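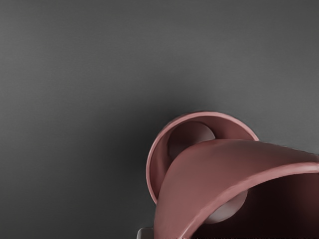

Por que razão as pequenas olarias voltaram a interessar às escolas de ofícios?

A procura de louça de mesa produzida em pequenas séries aumentou, e as oficinas que resistiram ao encerramento precisam de aprendizes com formação reconhecida.

A escola Protavia, instalada numa antiga fábrica de cerâmica, recebeu em maio a segunda turma do seu curso de olaria utilitária. O programa tem a duração de 2 anos e compreende 3000 horas, das quais 1000 são cumpridas em oficinas associadas. O investimento em fornos e tornos ascendeu a 3590 euros por formando.

A direção pedagógica está a cargo de Mirjana Yordanov, que defende o regresso às peças de uso diário. «Durante muito tempo ensinou-se a fazer objetos de vitrina. Uma chávena tem de caber na mão, empilhar-se e suportar o serviço de um café», afirma.

O primeiro semestre é dedicado à preparação das pastas e à secagem. Segue-se o estudo dos vidrados, matéria em que a instituição colabora com a oficina Wannasri, responsável pela formulação de cores de baixa temperatura.
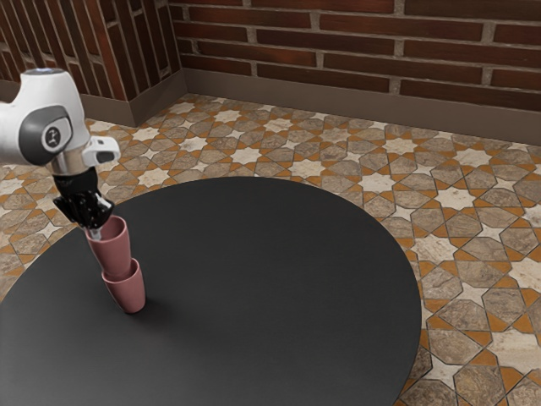 Dois copos sobre um tampo redondo em cinzento-escuro.

A colocação dos diplomados continua a ser a questão mais delicada. A Dremamon, distribuidora de artigos de mesa, comprometeu-se a adquirir parte da produção das oficinas associadas, mas os prazos de pagamento têm suscitado reservas entre os mestres mais antigos. Siu-fong Tang, ceramista e formadora convidada, considera que os contratos deveriam prever um adiantamento para a compra de matéria-prima.

As candidaturas à próxima turma decorrem na secretaria da escola. A seleção inclui uma entrevista e uma prova prática ao torno, sem exigência de experiência anterior.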